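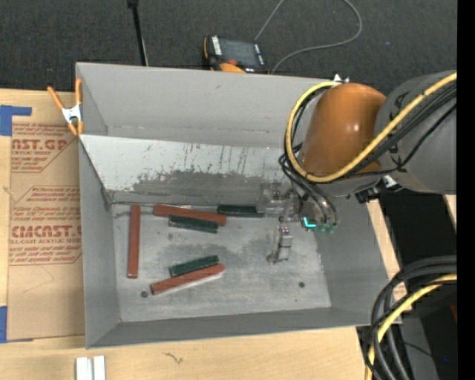 Leave the Bin Dirty

Opinion, 9 September 2022

There is a kind of person who can't see a grubby storage bin without reaching for a scrubbing brush. I used to be one. I now think most of us clean the wrong things in our sheds and workrooms, and that a metal bin with a smudged floor and streaks down one side is doing its job perfectly well.

My own view changed in August, when I spent two full days sorting the back room of our place in Drimmont. I had a labelled tub for everything. Dowels in one, offcuts in another, coloured blocks in a third, with the colours kept apart. By the end it looked like a shop. Within a fortnight I couldn't find a thing, and neither could anyone else in the house, as the system lived in my head and on labels too small to read without glasses.

What we use now is one open bin with sloping sides, set on a wooden table at a height where you don't have to bend. Short coloured sticks go in it, reds and greens together. You can see the lot at a glance. The sloping walls help more than I expected. They let the light in and give your hand room to come in from the side, where a straight-walled tub makes you dig.

I'd argue for sheet metal over plastic as well. Plastic tubs go brittle in a hot shed and the corners split. Metal marks easily and the marks stay, and people take that as a reason to avoid it. Drips and grime on a wall of the bin don't get in the way of finding a green stick.

The other habit I'd drop is filling things up. A storage catalogue will sell you a container on how much it holds, and the Nakov one I was sent in winter boasted of a stacking set that could take 1000 small parts. I don't want to look through 1000 small parts. Half a dozen sticks lying on a bare floor, a few side by side and the rest where they fell, is easy to deal with. If there are so many that they cover the bottom, some belong elsewhere or in the kindling box.

A neighbour on Carrillo Street disagrees with all this and has a wall of small drawers, 87 of them, each with a picture on the front. It's a lovely thing and I've told her so. She also works alone, and puts everything back herself. Once a workroom is shared with kids or with a partner who is always in a hurry, the drawers get stuffed with whatever is closest – and the pictures start lying to you.

So wipe down the bench, sweep the floor, keep the blades clean and dry. Those jobs matter for safety and for the work. The bin can have a tip-out and a quick brush when there's sawdust in it. Ours gets that every couple of months, and then the sticks go back in any old how.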